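Foot Traffic and Floor Wear in the Plarnik Building
Term project report, Nele Bauerfeind and Wolfram Engelhardt

1. Background

The ground floor hallway of the Plarnik building was recoated two years ago, and parts of it already look dull. Our project asked whether the worn parts match the places where people walk most. Our adviser was Heike Hinrichs.

2. Method

We split the hallway into six zones and counted people crossing each zone during the morning and lunch periods in February. Counts were done by hand with a clicker. Gloss was read with a borrowed Borel meter at the same five points in every zone, and we used the mean.

3. Results

We logged 2299 crossings in total. Zone 2, next to the stairs, had the most with 546. Zone 6, by the storage rooms, had the fewest with 148. Gloss was lowest in zone 2 and highest in zone 6. Zones 3 and 4 did not fit the pattern. Zone 4 had fewer crossings but a lower gloss reading.

4. Discussion

Carts may explain zone 4. We counted people only, and a loaded cart probably wears the coating more than a person does.
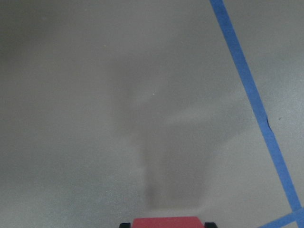

Grit is another possible cause. The side entrance opens into zone 4 and the mat there is short. We did not sweep before taking readings, so some of the loss in gloss could be dust. A repeat should clean each point first and count carts separately.

5. Sources

Building floor plan, ground level
Borel meter manual, sections 2 and 5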